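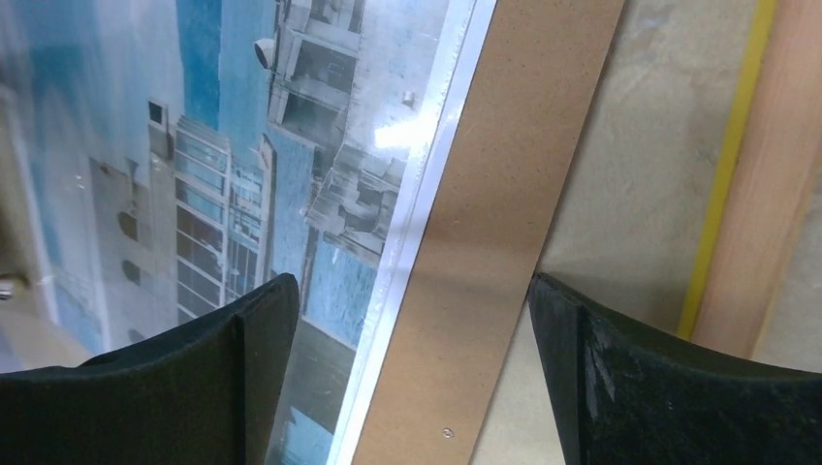
The fingers over the hardboard strip, framed print to the left. You can see the scuff on the right pad.

Workshop > Diary > Framing cell > March
March, 9:40 pm
By Elis Gape

Long day on the framing cell. The counter on the Zeltard arm read 2,558 cycles when I switched on this morning. I changed these pads at 1,656, so they have had a fair run. The left one still looks good to me. The right one has a pale scuff running at a slant across the black. I wiped it with a dry cloth and then a damp one and most of it stayed, so I am calling it wear. I wrote it on the card taped inside the cabinet door.

I didn't change the pads. There is one pair left in the drawer and Habte won't ship more until the end of the month. If the strips start to slip I will put the new pair in.

The bigger job was the pick position for the hardboard strips. All last week the arm was closing to one side and nudging the strip before it had hold of it. I jogged it down by hand with the fingers open until the strip sat in the gap, then saved the point. It was 3 mm off from the old one. I don't know what moved. I checked the base bolts with the wrench and none of them turned. It could be the table, which got leaned on when we brought the Jendine saw through.

The big city print was the test piece again, the one with the balconies and the glass tower. The glare off its front gives the wrist camera trouble. It kept finding an edge in the middle of the bright spot and missing the silver rail. I turned the exposure down two steps and tilted the lamp toward the wall. After that I ran 12 picks with the same strip and it found the rail on 11. The miss was the second one, before I had tightened the lamp.

Also cleaned the camera window, blew out the finger slides and put one drop of the Trultden oil on each side. Too much last time and it got on the pads.

The table needs a proper scrub, it is all smudges. Left that. The yellow line is still fine.

Tomorrow: back up the new point to the stick, order pads anyway, look at the cable where it rubs at the elbow. Ate supper at eight, standing up.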